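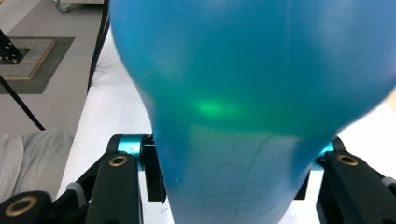

四時間も借りれば余るだろうと思っていたのに、飾りつけが終わった時点で主役が寝ていました、というご感想を利用後のアンケートでいただきました。お気持ちはよくわかります。当店のよくある質問は、おおむねこの種の後悔をもとに書き足されてきました。お急ぎの方は料金と取り消しのところだけでもお読みください。お急ぎでない方は全部読んでいただけると、電話が少し静かになります。

貸しパーティールーム Encombe
よくあるご質問

目次
ご予約について
お部屋について
時間について
飲食について
飾りつけについて
音について
片づけとごみについて
お子さまとペットについて
取り消しと変更について
その他

ご予約について

予約はどこからできますか。

予約ページのFillero(フィレロ)からお願いします。Filleroは当店が使っている予約システムの名前で、店のマスコットではありません。ときどき「フィレロさんはいらっしゃいますか」とお電話をいただきます。おりません。

電話での予約はできますか。

空き状況のご案内まではできますが、お申し込みはFilleroのみです。電話で承っていたころ、同じ時間に二組のお客様が到着し、たいへん気まずい乾杯が行われました。以後、システムに任せています。

予約の確認メールが届きません。

まず迷惑メールのフォルダーをご覧ください。たいていそこにいます。いない場合は、メールアドレスの打ち間違いが考えられます。お名前と利用日時を添えて、問い合わせフォームからご連絡ください。その際、同じ打ち間違いをなさるとこちらからの返信も届きませんので、電話番号もお書き添えください。

仮予約はできますか。

できません。以前はできたのですが、仮のまま誰も来ない部屋がひと月分たまったことがあり、やめました。

下見はできますか。

空いている時間であれば無料でご案内しています。前日までにご連絡ください。下見のついでに少しだけ歌ってみる、冷蔵庫に少しだけ物を入れておく、といったご希望にはお応えしていません。

誰かの代わりに予約することはできますか。

できます。ただし、お支払いの責任はFilleroで申し込みをされた方にあります。幹事を引き受けるというのはそういうことです。ご友人方からの集金については、当店は立ち会いません。

お部屋について

部屋はいくつありますか。

CallowayとVillelの2部屋です。読み方はキャロウェイとヴィレルですが、「広いほう」「狭いほう」でも通じます。看板を作ってから気づきました。

二つの部屋はどう違いますか。

Callowayは大きなテーブルのある部屋で、食事が中心の集まりに向いています。台所がついていて、日当たりもよく、写真を撮ると皆さん少し元気そうに写ります。

Villelは靴を脱いで上がる部屋です。定員は8名。ソファーがひとつあり、座ると立てなくなるという評判です。映画を見る会、赤ちゃん連れの集まり、何もしない会によく使われています。何もしない会でも料金は同じです。

Villelに9人で入ってもよいですか。

定員を超えるご利用はお断りしています。「ひとりは細いので」というご相談も含めてお断りしています。赤ちゃんは抱っこで過ごす間は人数に入れません。自分で歩いて菓子に手が届くようになったら、ひとりとして数えてください。

両方の部屋を同時に借りられますか。

空いていれば可能です。間の廊下は共用部分ですので、そこで二次会を始めないようお願いします。

駐車場はありますか。

ありません。近くの有料駐車場をご利用ください。荷物の積み下ろしのために店の前に短時間停めることはできますが、この「短時間」の解釈をめぐってお隣とは長い歴史がありますので、運転される方は車を離れないでください。

エレベーターはありますか。

ありません。Callowayは一階、Villelは二階です。ケーキを運ぶ係は、足元の確かな方にお願いするのがよいと思います。階段はまっすぐですが、ケーキのほうがまっすぐでいてくれるとは限りません。

Wi-Fiは使えますか。

使えます。パスワードは部屋の扉の裏に貼ってあります。扉の裏を見ずにお電話をくださる方が多いので、最近は扉の表にも貼りました。結果はまだ出ていません。

時間について

最低何時間から借りられますか。

4時間からです。短く感じる方も長く感じる方もいらっしゃいますが、準備と片づけを含めた時間だということを、どうか声に出して読んでください。準備と片づけを含みます。

準備のために少し早く入れますか。

前の時間に予約がなければ、追加料金でお入りいただけます。予約がある場合は入れません。扉の外で風船をふくらませながら待つことはできますが、前のお客様にたいへんな圧力がかかりますので、お控えください。

準備にはどのくらい見ておけばよいでしょうか。

ご自分で見積もった時間の倍をおすすめしています。手伝うと言った方が時間どおりに来るという前提は、計画から外しておいてください。来たら喜びましょう。

当日に延長できますか。

次の予約がなければできます。終わりの時刻より前に、Filleroの画面から延長を押してください。「もう帰るところです」と言いながらお茶を淹れ直している状態は、当店では延長として扱います。

夜は何時まで使えますか。

夜の10時に完全退出です。靴を履いて外に出て、扉が閉まった状態を指します。玄関先での名残惜しい立ち話は、できれば駅のほうへ歩きながらお願いします。

忘れ物をしたので、終わったあとに入れますか。

終了後は暗証番号が無効になるため入れません。翌日以降の空いている時間にお渡しします。よくある忘れ物は、充電器、子どもの靴下の片方、そして切り分けたケーキのいちばんよいところです。食品は保管せず処分しますので、ケーキについては忘れないでください。

飲食について

食べ物や飲み物を持ち込めますか。

自由に持ち込めます。持ち込み料はありません。出前も頼めますが、受け取りはご自分でお願いします。住所には部屋の名前まで書いてください。書かずに頼んだ寿司が隣の部屋で歓迎されたことがあります。

料理はできますか。

Callowayの台所をお使いください。こんろ、電子レンジ、冷蔵庫、基本の鍋と食器があります。揚げ物は禁止です。「少しの油で揚げ焼きにする」のがどちらに当たるかというご質問を定期的にいただきますが、揚げ物に当たります。

Villelには電子レンジと小さな冷蔵庫だけがあります。温めることと冷やすことはできます。それで足りる献立を考えてください。

調味料はありますか。

塩だけあります。前のお客様が置いていかれた調味料は衛生上すべて処分していますので、棚の奥を探しても謎の香辛料は出てきません。

カセットこんろで鍋をしてもよいですか。

Callowayのみ可能です。カセットこんろとボンベはお持ちください。使い終わったボンベはお持ち帰りください。焼き肉はできません。翌日のお客様が、無関係なはずの焼き肉の思い出に包まれてしまいます。

ろうそくは使えますか。

ケーキに立てるろうそくは使えます。年齢の数だけ立てたいという大人の方は、まず人数分の度胸と、数字の形をしたろうそくをご検討ください。香りつきのキャンドル、花火、煙の出るものは使えません。

お酒は飲めますか。

成人の方はどうぞ。ただしワインの栓抜きは、なぜか備品の中で最もよく姿を消します。現在は引き出しに紐でつないであります。紐の届く範囲で開けてください。

飾りつけについて

壁に飾りを貼れますか。

跡の残らないマスキングテープなら貼れます。画びょう、釘、両面テープ、強力と名のつくものは使えません。「はがせる」と書いてある両面テープも使えません。はがせるのですが、壁紙もついてきます。

風船は使えますか。

使えます。ゴムの風船もフィルムの風船も歓迎です。ヘリウム入りのものは、ひもに重りをつけてください。Callowayの天井は高く、脚立の貸し出しはしていません。天井に上がった風船は、本人が降りる気になるまで待つことになります。

割れた風船のかけらは、小さなお子さまが口に入れないよう、すぐに拾ってください。ラテックスのアレルギーをお持ちの方が参加される場合は、ゴムの風船は避けるのがよいでしょう。招待状を出すときに尋ねておくと、当日に慌てずに済みます。

空気入れの貸し出しはありますか。

手押し式のものを各部屋に置いています。電動のものはありません。以前はありましたが、あまりに楽しかったらしく、終了時刻になっても部屋に入れないほど風船を作った方がいらっしゃいました。

風船はそのまま置いて帰ってもよいですか。

お持ち帰りになるか、空気を抜いてごみ袋に入れてください。結び目のすぐ横にセロハンテープを貼り、その上から針で小さく刺すと、静かに抜けやすくなります。屋外に飛ばすのは禁止です。

紙吹雪やクラッカーは使えますか。

紙吹雪、ラメ、スパンコールは禁止です。クラッカーは中身が飛び散らない種類に限ります。ラメについては、禁止する前の年の分が今も見つかります。

生花は飾れますか。

飾れます。花瓶はCallowayに少しあります。花粉の多い花は、つぼみのうちに花粉を取っておいていただけると、布の椅子が助かります。

音について

音楽をかけられますか。

室内用のスピーカーをお使いください。Bluetoothでつながります。前のお客様の電話が自動でつながってしまったときは、本体の裏のボタンを長押しすると切れます。他人の留守番電話を最後まで聞く必要はありません。

楽器を演奏してもよいですか。

誕生日の歌に伴奏をつける程度でしたら、どうぞ。太鼓、管楽器、アンプを使うものはご遠慮ください。リコーダーは管楽器に含まれます。お子さまの成果を披露したいお気持ちとは別の問題です。

カラオケはありますか。

ありません。ご自分の電話で伴奏を流して歌うことを止める手段もありませんが、夜の8時以降は窓を閉めてください。

隣の部屋がうるさいときはどうすればよいですか。

問い合わせ用の番号にお電話ください。こちらから伝えます。壁をたたくと、先方は手拍子だと受け取ります。

片づけとごみについて

どこまで片づければよいですか。

食器は洗って棚へ、机と椅子は壁の写真のとおりの位置へ、床は目に見えるものを拾うところまでお願いします。ふき掃除は当店が行います。「来たときよりも美しく」は求めていません。来たときと同じくらいで十分です。

ごみは捨てて帰れますか。

備えつけの袋に収まる分は無料で引き取ります。燃えるもの、びんと缶、ペットボトルに分けてください。飲み残しは流しへ。ピザの箱は、たたんでください。たたまれていないピザの箱は、ひとつで袋を満員にします。

洗い物をする時間がなくなりました。

片づけ代行をFilleroから追加できます。終了時刻の直前でも受け付けます。最後のほうに申し込みが集中しますので、同じ立場の方は大勢いらっしゃいます。

食器を割ってしまいました。

けがをしていないか確かめて、かけらを厚紙に包み、テーブルの上に置いておいてください。皿やコップの一枚や一個では弁償をお願いしていません。黙って棚の奥に半分ずつ立てかけておくのは、次に手を入れる人が危ないのでやめてください。

お子さまとペットについて

子どもだけで利用できますか。

できません。必ず成人の方が部屋にいてください。近くの喫茶店にいる、電話には出る、という形も認めていません。

おむつを替える場所はありますか。

Villelの奥に台があります。Callowayをご利用の場合は、お手洗いの中の折りたたみ台をお使いください。おむつは袋に入れてお持ち帰りください。

昼寝はできますか。

Villelに子ども用の布団があります。掛け布はお持ちください。大人の方が先に寝てしまう例もありますが、布団の長さは子どもに合わせてあります。

おもちゃはありますか。

積み木と絵本が少々あります。パズルもありますが、最後のひとつが足りません。どのパズルのことかは、完成間近になるまでわかりません。

ペットを連れて行けますか。

どちらの部屋もお断りしています。補助犬は歓迎します。ケージから出さなければよいか、とても小さいが駄目か、というご質問への答えも同じです。かめについても確認済みです。

取り消しと変更について

取り消し料はいつからかかりますか。

ご利用開始の168時間前からです。つまり一週間前なのですが、「一週間前」と書いていたところ、その日の朝なのか夜なのかをめぐって毎回お話が長くなるため、時間で書くことにしました。計算が面倒な方は、Filleroの予約詳細に期限の時刻が出ています。

取り消し料はいくらですか。

期限を過ぎてから前日までは利用料の半額、当日は全額です。片づけ代行などの追加分は、前日までなら全額お返しします。

主役が熱を出しました。

お大事になさってください。お子さまの発熱など急な体調不良の場合は、取り消しの代わりに、一度だけ日程の変更を無料で承ります。当日の開始時刻までにご連絡ください。診断書は要りません。ただし、主役以外の方の「なんとなく気が乗らない」は体調不良に含みません。

台風や大雪の場合はどうなりますか。

電車が止まった場合や、当店が安全に開けられないと判断した場合は、全額をお返しします。ただの雨の場合は、屋内で行う会ですので、傘をさしてお越しください。

人数が減りました。安くなりますか。

料金は部屋と時間で決まるため、人数では変わりません。減った分の料理については、残った皆さんで前向きにご検討ください。

部屋の変更はできますか。

もう一方が空いていれば、前日までFilleroで変更できます。CallowayからVillelに変える場合は、定員の項目をもう一度お読みください。

その他

領収書は出ますか。

Filleroの予約詳細からご自分で出せます。宛名は一度だけ書き換えられます。「上様」にしてから会社名が必要だったと気づいた方は、問い合わせフォームへどうぞ。

サプライズのため、主役に知られずに準備したいのですが。

お手伝いします。といっても、表の案内板にお名前を出さないことと、到着した主役に余計なことを言わないことくらいです。なお、Filleroの確認メールは申し込んだアドレスに届きます。ご夫婦で共用しているアドレスを使うと、その瞬間に計画が終わります。

撮影に使えますか。

個人の記念撮影は自由です。販売や広告のための撮影は料金が異なりますので、事前にお問い合わせください。廊下や外の通りで、ほかのお客様が写らないようご配慮ください。

5月は混みますか。

混みます。連休の前後は早く埋まりますので、日程が決まった時点で押さえてください。全員の都合が合う日を待っている間に、空いている日のほうがなくなります。

店員はいますか。

普段は無人です。鍵は予約時に届く暗証番号で開きます。番号を3回続けて間違えるとしばらく開かなくなりますので、勘で入れず、メールを見てください。

ここに載っていない質問があります。

問い合わせフォームからどうぞ。営業時間内に順番にお返事します。内容によっては、お名前を伏せたうえでこのページに加わることがあります。かめの方もそうでした。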